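托盘的领地:一张白桌子如何被一圈矮边收买
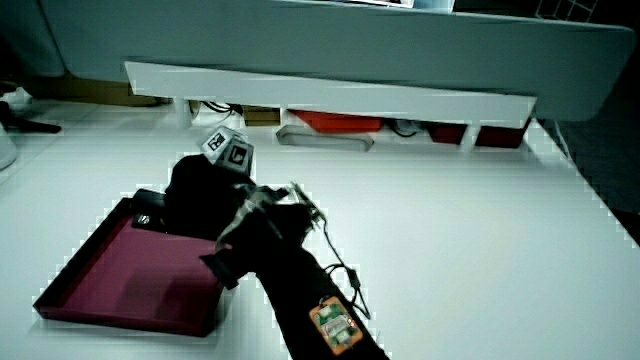 白色桌面,洋红色浅口托盘,斜放。

我家门口有一个托盘,用来放钥匙。钥匙在我大衣口袋里。托盘里现在放着的是:两节不知道有没有电的五号电池、一张洗衣店的取衣单、一颗大概率属于某条裤子的扣子、半管护手霜,还有一把打不开家里任何一扇门的钥匙。严格来说,托盘确实放着钥匙,我没有理由投诉。

这个托盘是我搬家那年买的,16块钱,塑料,长方形,矮边。店员问我要不要再看看木头的,说木头的有质感。我说我要放钥匙。她看了我一眼,大概见过很多说自己要放钥匙的人。

后来我又买了一个放遥控器的,一个放调料瓶的,一个放书桌上“正在处理的东西”的。最后这一个已经换过两次地方,里面的东西没有换过。再后来,编辑问我愿不愿意写一写桌面收纳,我说可以,并且提出只写托盘。编辑停了一会儿,说托盘能写多少字。我说你家有几个托盘。她说没有,过了一刻钟又发来消息,说洗手台上那个放牙刷杯的算不算,茶几上那个放橘子的算不算,冰箱里接酱油瓶的那个算不算。

都算。

一圈矮边的法律地位

托盘是家里最没有门槛的容器。盒子有盖,抽屉有滑轨,柜子有门,连篮子都有一点深度,把东西丢进去的时候多少要经过一个“进去”的动作。托盘几乎没有。一块平的东西,四周抬起来一点,人手从上面经过,松开,完事。

所以它管不住任何东西,也什么都管得住。一支笔放在桌上,是桌上有一支笔;一支笔放在托盘里,就是一支收好了的笔。两支笔的位置可能只差一个巴掌。家里来客人之前,我见过我母亲用一种极快的手法处理茶几:把散在上面的所有东西拢到一个托盘里,不分种类,老花镜压着药盒,药盒压着水电费单子,然后把托盘往茶几正中间一推。茶几立刻就整齐了。客人坐下来,面对着一座小山喝茶,还会夸一句你们家真干净。

这一招的效力全部来自那圈边。把托盘抽走,东西原样留在原地,就是乱。

我拿这件事去问过 Katsuhiko Oda。他做了大半辈子器皿,早年做漆,后来做树脂和金属,退休之后开了一个很小的工作室,只接托盘和盆。去之前我准备了一串问题,包括人类为什么需要边界。他听完翻译,低头想了想,说:“有边,擦桌子的时候可以一起端走。”

我把后面的问题翻过去了几页。

他给我看架子上的样品,大多是没卖出去的。有一个边做得特别高,高到快要成为一只抽屉,他说那是某年一位客户的要求,客户养猫。还有一个完全没有边,只在四角各有一小块凸起,他自己很得意,说这是他做过最干净的一件东西。我问卖得怎么样。他说放上去的东西都滑下来了。

“多高的边最好?”我问。

他用拇指和食指比了一下,又拿出尺子来量那个距离,2厘米。他说再矮,端着走路的时候人会紧张;再高,人就要往里掏了,“掏”这个动作一出现,它就开始像箱子,人会往里面存东西,存了就不再看。他说这话的时候,身后有一只那种高边的样品,里面存满了线头、砂纸和几只杯盖。

颜色的问题

白桌子是这些年很常见的选择,我认识的人里换桌子,多半换成白的。商店里的说法是显大、显亮、百搭。住进家里以后,白桌子还会显别的,比如昨晚那顿饭。

白桌面有一种很奇特的诚实。深色木桌可以替你隐瞒很多事,咖啡圈、铅笔屑、橡皮末,都能糊弄到周末。白桌子当场揭发。于是白桌子的主人很快会需要一块别的颜色的东西,把那些注定要掉渣的活动圈进去:削铅笔、拆快递、剥瓜子、修眼镜腿、给小孩串珠子。这就是托盘进门的时候。

至于选什么颜色,我原本以为大家会选灰。灰色、米色、一种叫“燕麦”的颜色,商品页里全是这些,看久了像在一碗粥里找另一碗粥。但是真到了干活的桌子上,我见得多的是红的、橙的、很亮的蓝的。洋红色的托盘放在白桌上,从房间另一头就能看见,内壁那圈暗一些,偏酒红,底上受光的地方又浅成粉的。谈不上和家里什么东西相配。可你要放一样东西进去的时候,眼睛根本不用找。

Unance 的人跟我讲过他们的颜色。这是一家做家用塑料件的小厂,托盘、沥水架、抽屉分隔,产品目录薄得可以对折塞进裤兜。负责选色的人说,厂里每年都认认真真开会讨论推出什么新的浅色,给浅色起名字,拍很漂亮的照片,照片里托盘上总是放一只梨。然后仓库里走得最快的永远是那款红得不讲道理的。她专门给一些老客户打过电话,问他们买回去做什么。有人拿来拌馅,有人拿来放螺丝,有位裁缝用来放针,说针掉在燕麦色里等于没掉。

“那为什么不多做几款艳的?”

她说多做过。做了一款荧光绿,退货的人很多,理由栏里写的是“放在家里总觉得它在看我”。

可见艳也有艳的分寸。针对这个分寸我没有找到什么理论,只好逐个去别人家里看。看下来的印象是,干活用的托盘可以任意地艳,招待客人用的要降下来,放在床头的最好几乎没有颜色,因为半夜醒来时人不愿意和任何东西对视。

摆正与摆斜

我有一个朋友,进别人家先把地垫踢正。她来我家吃饭,坐下之前会把桌上的托盘转到与桌边平行,动作很轻,像替人掸掉肩膀上的灰。吃到一半,托盘又斜了。她再转回去。整顿饭我们谁都没有提这件事。

托盘在商品照片里总是正的,四条边跟桌子的四条边客客气气,各走各的。在真正用着的桌上,它几乎总是斜的。人坐下来,胳膊从身体两侧伸出去,自然是斜着到桌子中间的;惯用右手的人把盘子放在左边,手横过去取放,盘子就会一点一点朝着手的方向转,转到它舒服的角度停下。你把它摆正,是在替照片着想。

我试过一个星期每天早上把书桌上的托盘摆正,晚上再看。每天晚上它都斜,而且斜得差不多。最后一天我索性早上就照那个角度放,工作了一整天,发现自己一次都没有碰到过盘边。这应该算是我今年在工效学上最大的成就。我把这个发现告诉那位朋友,她说很好,然后把它转正了。

Oda 也斜着用。他工作台上有一只很旧的方盘,原来应该是黑的,边角磨出了底下的颜色,斜在他的左手边,里面放着当天要用的刀和一块布。他说年轻的时候师傅要求一切工具和台边平行,早上开工前要检查。“师傅出去以后,大家就把它们转回来。”师傅回来之前呢?“听脚步声。”

我问他师傅自己的盘子是正的还是斜的。他说师傅的台子在里间,没有人进去看过。

收纳顾问来过了

写收纳不找收纳顾问,说不过去。我约的这一位在 Woldegiorgis 家居店里坐班,店的二楼有一整面墙的收纳用品,墙前摆了一张白色的示范桌,她就站在桌子后面,每天把同一批文具从凌乱收到整齐,再弄乱,再收。我去的那天赶上一场小活动,牌子上写着5月17日,主题叫“从一张桌子开始”。来的人比椅子多,站着的那些一边听一边摸墙上的盒子。

她讲得很流畅。第一步清空,把桌上全部东西移到地上;第二步分类;第三步“为每一样东西安排一个家”。有位男士问,清空到地上以后,万一这时候来了电话怎么办。顾问说手机可以先静音。男士说不是,我的意思是,我家地上现在就是去年十月那次清空的东西。

顾问让他先别急。她拿出三只大小不一的托盘,依次放在白桌上,说托盘是最温柔的收纳,因为它不要求你立刻做决定。我在本子上记下这句话,心里觉得她说出了整件事最危险的地方。

托盘不要求你立刻做决定。盒子会逼问你,这个盒子放什么?你得给个说法,甚至得贴个标签。抽屉会满,满了关不上,关不上你就得处理。托盘既没有标签也不会关不上,它只是慢慢地堆高,堆出一个尖来,然后有一天你放上去一枚回形针,整座山轻轻滑了一下,流到桌上。你把它们拢回去。就这样又能过一个季度。

活动结束以后,我问顾问她自己家用几只托盘。她说在家里不用,家里有孩子。我等着她说下去,她已经去弄乱那张桌子了。

店里也卖一套叫 Ultix 的拼接系统,底板上有卡槽,大大小小的浅盘可以扣在一起,横着连,竖着连,连成一整片抽屉大小的地图。说明书写得像围棋入门。我买了起始套装,满100还送一只最小的盘,尺寸刚好放一块橡皮。我花了一个晚上拼,拼出来极其漂亮,每一支笔都躺在自己的槽里,像住进了头等舱。第二天我买了一支新笔。

新笔没有槽。

要安置它,需要把左上角那一片拆开,往右挪,这样胶带就要换地方,胶带换了地方,订书机进不去。我研究了半小时,最后把新笔放在了门口的托盘里,和扣子、取衣单待在一起。它在那里过得不错。

干活的盘子

说了半天家里,其实托盘真正当得起“有用”两个字的地方,是那些要动手的桌子。

修表的师傅桌上有盘子,边很浅,铺一层绒,怕零件弹。做假睫毛的、穿珠的、拆旧手机的、给模型上色的,桌上都有盘子。我楼下有个裁缝铺,主人把不锈钢方盘反过来用,底朝上当小案板,画粉在上面磨尖。面馆里用来端碗的那种大圆盘,下午没客人的时候翻过来盖住一盆韭菜。托盘在这些地方没有人欣赏,也就没有人给它摆梨。

动手的桌子上,托盘做的事很具体:它规定了东西掉下去之后的去处。人在做细活的时候最怕那一声“嗒”。东西从指尖跑了,落在某处,弹了一下,之后就是趴在地上打手电的半个晚上。有了盘,那一声还是会有,可它在盘里,你头都不用低。我修眼镜的时候深有体会。鼻托那颗螺丝,比芝麻还不讲情面,从前我修一次眼镜,要先挪开一次沙发。后来学会了在盘子上方操作,沙发再没有动过,沙发底下的情况我也就不再掌握了。

也因为这样,干活的盘要浅。手要能从边上直接伸过去,手腕可以搭着,袖子不至于挂住,夹东西的时候角度压得下来。边一高,手就得像起重机那样从正上方垂直下降,做不了几下肩膀就酸。Oda 那个2厘米在家里是怕人往里存东西,到了工作台上就成了手腕的高度。我把这层意思讲给他听,觉得自己替他总结得很好。他说他定这个尺寸是因为当年的木料就那么厚。

桌上的线

托盘可以收掉桌上大多数东西,收不掉线。

线是桌面上唯一不服从容器的居民。你把充电器放进托盘,线会从盘边翻出来,在桌上绕半个圈,再从桌沿掉下去。你把线也盘进托盘,它会慢慢舒展,像一个假装睡着的人。各家店都卖理线的小玩意儿,夹子、魔术贴、蛇皮管、一种长得像小章鱼的硅胶件,我基本都买过,现在它们全部在门口的托盘里。

白桌子配黑线尤其显眼。Unance 的选色师说她们考虑过在托盘边上开一个缺口,让线从那里出去,图纸都画了。后来发现开了缺口,珠子也从那里出去。

我问过几个在家办公的朋友怎么办。一位把所有线用胶带粘在桌子背面,粘得一丝不苟,从此那张桌子就不能再移动,搬家的时候他把桌子留给了下一任租客。另一位完全不管,任由线在桌面上兜圈子,她说反正眼睛过几天就看不见它了。我去她家,一眼就看见了,喝完一杯茶之后,确实看不见了。

临时放一下

在所有跟托盘有关的话里,“临时放一下”是分量最重的一句。

我做过一点不成样子的调查,方法是去朋友家吃饭,趁主人炒菜的时候看他们家的托盘,从最上面往下翻。结果跟考古差不多。最上一层是今天的,外卖送的筷子、小票。再往下是上个月的,电影票根,一片创可贴。到了底层,年代就说不准了,会出现已经关门的理发店的积分卡、旧手机的取卡针、婚礼请柬上拆下来的一小段丝带。主人端着菜出来,看见我手里的丝带,说哦那个,临时放一下。

那对新人的孩子都会骑车了。

不过要说这是懒,我觉得也冤枉。一样东西之所以临时,常常是因为处理它需要先回答一个不大不小的问题。那颗扣子要缝回去,得先知道它是哪条裤子的。洗衣店的单子要扔掉,得先承认衣服不要了。那把打不开任何门的钥匙呢?我试过家里的每一个锁孔,连自行车锁都试了,它都不进去。它也许是从前某处房子的。扔了它,万一哪天我站在一扇门前呢。这种门我一扇也想不出来,但是钥匙还在盘里。

托盘就是给这些问题准备的候诊室。有人叫到号就走了,有人坐着坐着就成了这里的常客,还会给后来的让座。

我母亲对此有一套比较刚烈的办法。每年过年前,她把家里的托盘端到垃圾桶边上,托盘倾斜,所有东西一起滑下去,然后洗盘子。她在这个过程中不看。我父亲在这个过程中站在旁边看,时不时伸手从半空中接住一样东西。被他接住的,第二天会出现在另一个托盘里。

端着走

差点忘了托盘原本是用来端的。

商店里现在的托盘有一多半根本没有把手,也没打算让你端。它们底下粘着防滑垫,往桌上一坐,就准备长住。Oda 对这一点颇有意见。他说端不起来的盘子叫桌子。

他演示了怎么端。两只手从短边下面托住,拇指搭在边上,胳膊肘贴着身体,眼睛看着前面的路,不看杯子。他说看杯子就会洒,杯子知道你在看它。我照着端了一盘茶,从里间走到外间,眼睛看着前面的路。前面的路上有一只纸箱,我看见了纸箱,绕开了,洒在了绕开的那一下。他拿布来擦,说这样也可以,至少都洒在盘子里。

这大概就是那圈边最老的用处。洒了,洒在里面。小时候生病,家里人把粥端到床边,粥碗坐在盘子里,盘子里总有一点晃出来的米汤,勺子柄沾着,拿起来黏手。那是一只搪瓷盘,画着牡丹,边上磕掉了一块瓷,露出黑的铁。它平时在厨房放葱姜蒜,只有生病的时候才洗干净端进卧室。我到现在闻到姜,还会隐约觉得自己可以不用上学。

前阵子回家,那只盘还在,回到了葱姜蒜的岗位上。我提议带走,母亲说你拿去干什么。我说放钥匙。

她没给。

怎么买,如果非要买

编辑要求这篇稿子里有一点实用的内容,说读者看到这里应该有所收获。那么说几句。

先看桌子。桌子是白的,托盘别买白的,除非你喜欢在白色上找白色的边,并且每次都找得到。干活的盘买艳一点,买便宜的,脏了刷,裂了换,不心疼的盘子才敢让它接胶水。

尺寸往小里买。大托盘在店里显得从容,回家就占掉半张桌子,而你把半张桌子交给它之后,会在剩下的半张上开始堆东西,接着你会需要第二只大托盘。我书桌上那只就买大了。我曾经认真考虑过换一张更大的桌子来配它。

手伸进去试一试。在店里不要不好意思,把胳膊从盘边上搭过去,做一个捏起针的动作。如果边沿硌手腕,放回去。如果店员看着你,你可以顺便捏起一个价签。

圆的好看,方的好放。椭圆的两样都占一点,也都差一点。Woldegiorgis 二楼有一种水滴形的,我看了很久,想不出哪样东西是水滴形的,除了水滴,而它是镂空的。

底上有花纹的要小心。花纹在空盘的时候才成立,可是盘子空着的时候很少。我买过一只印着世界地图的,用到现在只见过太平洋。

防滑垫粘在盘底的,粘上就撕不干净。木头的怕水,金属的会响,半夜往里扔硬币,全家都知道你回来了。塑料的没什么缺点,也没什么人愿意拿它送礼。

最后,别一次买一套。成套的托盘叠在一起卖,大中小三只,看上去很划算,回家之后那只中号永远没事干。它会叠在大号里面,装大号本来该装的东西,于是大号变成了中号的托盘。

空盘子

交稿前我把家里的托盘都清了一遍,算是对自己有个交代。

放遥控器的那只最好办,遥控器有三个,电视只有一台,另外两个我对着各种电器按了一圈,空调没反应,风扇没反应,邻居家有没有反应不清楚。放调料的那只底下结了一层东西,颜色和味道都说明它是酱油和糖长期合作的成果,用热水泡了一晚上。书桌上“正在处理的东西”我一件一件看过去,多数已经自己处理完了:活动开过了,优惠过期了,需要回信的那个人上个月刚跟我吃过饭,什么都没提。

门口那只留到最后。电池装进手电筒里试,一节有电,一节没有,手电筒要两节,所以还是不知道是哪一节。取衣单拿去洗衣店,店员找了很久,从里面拎出一件套着塑料袋的灰毛衣,我完全不记得自己有这件毛衣,穿上正合适。扣子不是毛衣的。护手霜挤了挤,还有。

钥匙我拿在手里掂了一会儿。

洗完的托盘扣在窗台上晾。没有了托盘的鞋柜顶面看上去大得有点过分,空空一片,我站在那里换鞋,手里拿着大衣口袋里掏出来的那串真正的钥匙,不知道该往哪里放。后来放在了鞋柜上。再后来一张电费单放在了钥匙旁边,一包纸巾放在了电费单上面。

晚上盘子干了,我把它拿回来,底下原本有一块颜色略浅的长方形印子,它应该坐在那里。我放的时候放斜了一点,没有去动。那几样东西被我拢起来,放了进去。

编辑收到稿子以后回了一封邮件,说字数够了,甚至有点超。又问我那个16块的托盘还买不买得到,她洗手台上的那只昨天裂了。我去店里看过,已经不卖了,原来的位置上摆着三种燕麦色。

联系编辑部 | 投稿须知 | © Jelance 杂志 版权所有 | 返回顶部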